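Home Browse Kitchen & Table Play Kitchens Ask Sign in

Toy corn smells like plastic and won't fit the pot, keep it or swap it?

Kheri Tanui
2024-07-23

Hi all! I've been putting together a play food set for the kids' corner at our library branch in Cimham, and I'm stuck on the corn. I wanted one nice bright vegetable to go with the steel pot (a real little one, open top, two handles, I love it), and I marked the table off in squares with blue lines so the kids can each have a "counter" of their own. The corn is a good cheerful yellow but it's long, and my three-year-old tester gets cross when she can't lie it flat in the pot and put a lid on. It also has a smell, like a new shower curtain.
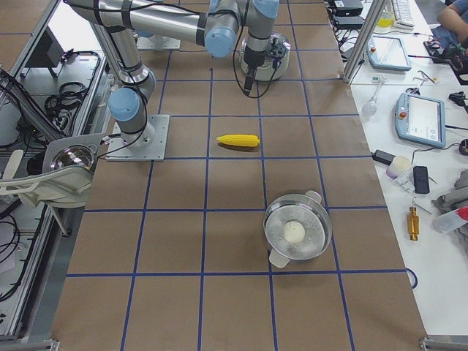

Corn and pot on the marked-out table

So do I keep it and air it out, or go looking for a shorter one? And how do you clean between all those kernels? I've tried a cloth and it just skates over the bumps. We open the corner to 5 families at a time so it'll get handled (and chewed) a lot.

skillet_mo

Keep it. Mine smelled too. I left it on a windowsill for most of March and it went away. Skip the lid, kids lose lids.

Ndung'u

I'd keep it too, but wash it before it goes out. Warm water, a drop of dish soap and an old soft toothbrush, and go up and down along the rows, following the grooves, because going across just flicks suds in your face (ask me how I know). Do the end with the stub last, there are little notches up there where crumbs and play dough love to hide. Then stand it up to dry, on a rack or in a cup or whatever you've got.

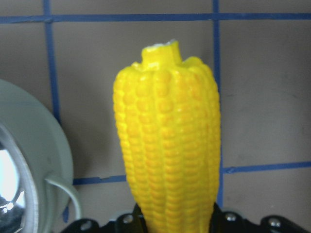

Skurkia: Check for a seam or a pinhole before you dunk it, though! Ours was hollow and took in water, and it sloshed for weeks until I gave up and threw it out. Now I only wipe the hollow ones with a soapy brush and rinse fast.

Good point, same goes for anything that squeaks. As for the pot, let her stand the corn up in it and call it soup. My two did that for a whole winter and never once asked for a lid.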